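3.2 Counter space and the daily use of small appliances

The second part of the survey concerned the place where small appliances are kept. We received 595 completed forms from households in Zomcombe and Perent, and in 24 of these households we also made a visit. The form asked which appliances stand on the counter all year, which are put away after use, and how often each one is used in a normal week.

More than 50 percent of the households keep at least one heating appliance permanently on the counter. The depth of the counter had a weak relation with this habit – the number of wall outlets had a stronger one. Figure 7 shows a counter with marble pattern in two views.
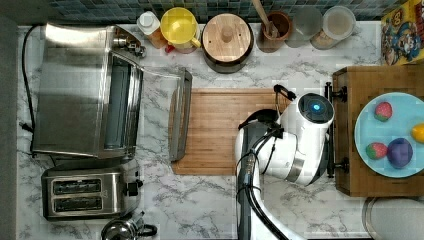
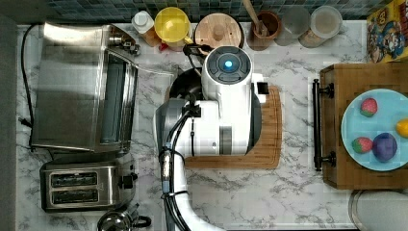 Figure 7. Marble-patterned kitchen counter, two views from above.

One respondent from Perent wrote on the form that the appliance which is put in a cupboard is soon forgotten, and that she had bought a second kettle before she found the first one again. Similar remarks were frequent among the households which had moved in the last years. In Tarar, where only the short form was used, this question was not included, and for this reason the town is left out from Table 4. The answers about weekly use were coded separately by both authors, and the differences were discussed until agreement.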